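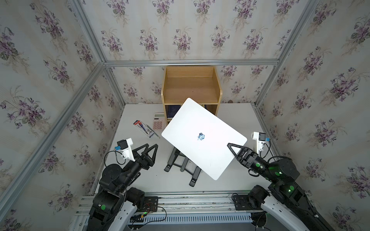 Un ordinateur portable blanc, capot fermé.

Communiqué de presse

Clukton lance un programme de reprise et de reconditionnement d'ordinateurs portables pour les écoles et les associations

Sorton, le 19 février 2021 – Clukton, spécialiste du matériel informatique de seconde main, annonce l'ouverture d'un programme de reprise destiné aux entreprises et aux administrations de la région de Sorton. Les ordinateurs collectés seront remis en état puis cédés à prix réduit à des établissements scolaires et à des associations locales.

Le programme porte sur 3000 appareils pour sa première année. Une phase pilote, menée depuis octobre avec le groupe Aaltonen, a déjà permis de remettre en circulation 400 ordinateurs portables issus du renouvellement de son parc de bureau. Ces machines ont été réparties entre 59 établissements, pour la plupart des collèges et des lycées professionnels.

Les entreprises participantes déclarent leur matériel sur un formulaire en ligne. Clukton prend en charge l'enlèvement à partir de dix appareils. En dessous de ce seuil, le dépôt se fait à l'accueil de l'entrepôt de Sorton, sur rendez-vous. Les chargeurs doivent être joints aux appareils, les sacoches et les souris ne sont pas reprises.

À leur arrivée, les ordinateurs sont enregistrés et leurs disques effacés. L'effacement est réalisé avec le logiciel Levex, qui produit un certificat pour chaque support traité. Ce certificat est transmis à l'entreprise d'origine sous cinq jours ouvrés. Lorsqu'un disque ne peut pas être effacé, il est retiré et détruit, et l'appareil reçoit un disque neuf.

Les batteries sont ensuite testées et remplacées si leur autonomie est insuffisante. Les claviers sont nettoyés ou changés. Les défauts purement esthétiques – rayures, traces d'étiquettes – ne sont pas repris, afin de contenir le prix de cession. Chaque ordinateur est livré avec un système d'exploitation installé et une garantie de douze mois, pièces et main-d'œuvre.

Les établissements scolaires et les associations peuvent déposer une demande dès à présent. Les dossiers sont étudiés par ordre d'arrivée, dans la limite de trente appareils par structure. Les 1000 premiers ordinateurs seront livrés avant la rentrée scolaire, les suivants au fil des collectes. Les particuliers ne sont pas concernés par ce dispositif et restent orientés vers la boutique de Clukton.

À propos de Clukton
Clukton achète, répare et revend du matériel informatique professionnel d'occasion. L'entreprise dispose d'un atelier et d'un entrepôt à Sorton.

Contact presse
Clukton, service communication, Sorton
Dossier de presse et conditions de reprise disponibles sur demande.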